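Packing trial on hold at Nollovwood after gripper fault

Gengate has put its two-armed packing trial at the Nollovwood food depot on hold while it sorts out a fault that let one of the arms close its fingers without being told to. We're very glad to report that no one was hurt, and that the only casualty was a carton of crackers, which has since been swept up.

The trouble showed up during the evening shift, when the left arm had finished setting down a can and ought to have stayed open until its next instruction. It closed again 2 seconds later, and by then one of the packers was leaning in to straighten a box. She stepped back smartly, hit the stop button and (good on her) went straight off to tell the shift lead before touching anything else.

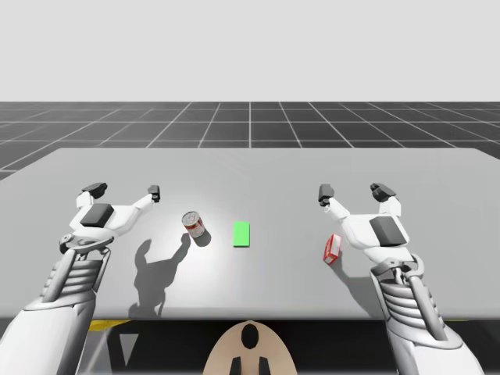
The packing job in simulation, with a can and a small carton on the table between the two arms.

Severino Bravo, who looks after the trial for Gengate, spent the better part of the next week going back through the logs with a colleague from Eltell, the firm that supplies the control software. They ran the job 138 times in simulation and got the same unwanted close on 5 of those runs, always just after the arms had swapped turns. An old command was being held in the queue and sent a second time.

"I'd much sooner find it on a screen than beside somebody's hand," Mr Bravo told us over a cuppa, and he was kind enough to go through the whole business again when we got lost partway.

A software fix is being tested now, and the guard rail at the packing bench will be moved further out before anyone works alongside the arms again. The sister site at Kpodo, which runs the same program, has switched back to hand packing in the meantime. Gengate hopes to have both benches going again by June.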